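Wrist Cameras Should Be Reported Separately
Posted: 2022-04-22

Papers on learned manipulation usually report one success rate per task. The policy takes in every camera on the cell, the arm moves, the object ends up in the tray or it does not, and the result goes in a table. I think this number hides the part of the result that other labs most need: which camera the policy was relying on when it closed the gripper.

The usual defense is that the cameras are fused and the question has no clean answer. That is partly true. It is also testable. Mask one input at inference, rerun the same starts, and report the drop. It costs robot time and nothing else.

At Nivanside we ran the Jarneo policy on a tabletop pick-and-place set in December. The training data was 2,901 teleoperated demonstrations on a two-arm cell, with one fixed view and the wrist views recorded together. Evaluation used 272 trials with starting poses drawn before the run and not changed afterward. Masking the fixed view cost us mostly in the search phase. The arm wandered, but once the object was between the fingers it usually finished. Masking the wrist view did the opposite. The approach was clean, and then the grasp closed beside the object or on one end of it.

Of the grasp failures under wrist masking, 47 involved packaging. Bottles and film-wrapped boxes made up most of these, and small rounded items very few. I do not read this as a general law about packaging. It does suggest that a success rate averaged over objects and cameras tells a reader little about what will happen with a different object mix. 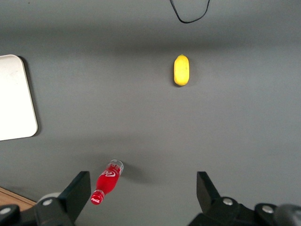
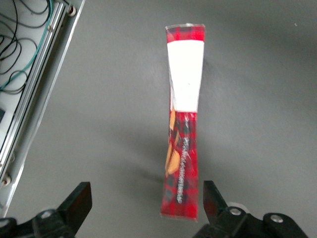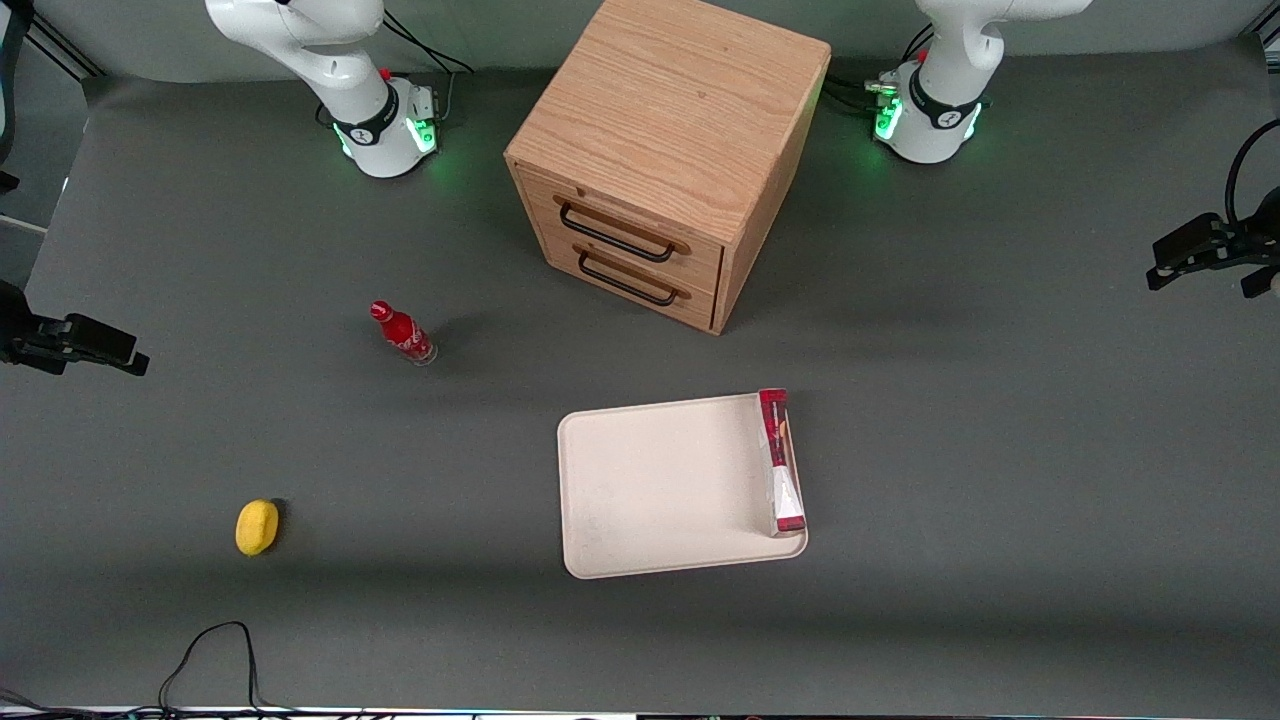

Manipulation cell with test objects. First and second: wrist camera views. Third: fixed camera view.

The geometry explains a good part of the result. From the fixed camera, a bottle on its side is a small patch with a direction. That is enough to plan an approach. From the wrist, the same kind of object is large, and its position relative to each fingertip can be read straight from the pixels. Clear plastic is harder in both views, and glossy film puts highlights in places that move with the camera. A policy trained on fused input can learn to ignore those highlights in one view by leaning on the other, and we then credit the architecture.

The Mamach baseline is a useful comparison. It uses a single fixed camera and a scripted final descent. On rounded objects it came close to Jarneo. On packaging it did not. If we had published only the averages, the gap would have looked like a modest gain from a larger model. Most of it was a gain from having a camera near the fingers.

There are two objections I take seriously. The first is that masking puts the policy off its training distribution, so the drop overstates how much the view matters. I agree, and we now train with random view dropout for this reason. The Keskinen protocol does the same and asks for both numbers, with and without dropout. The second is cost. A full masking run adds 60 trials per view in our setup. For a lab with one cell this is a real burden, and a smaller run on the hardest objects would be acceptable if the paper says so.

What I would ask of reviewers is limited. If a method uses more than one camera, request the masked results by view and by object type, with the phase of failure marked as search, approach, grasp or release. The starting poses should be published with them. We will release ours in the same format, including the trials where both views were present and the grasp still failed.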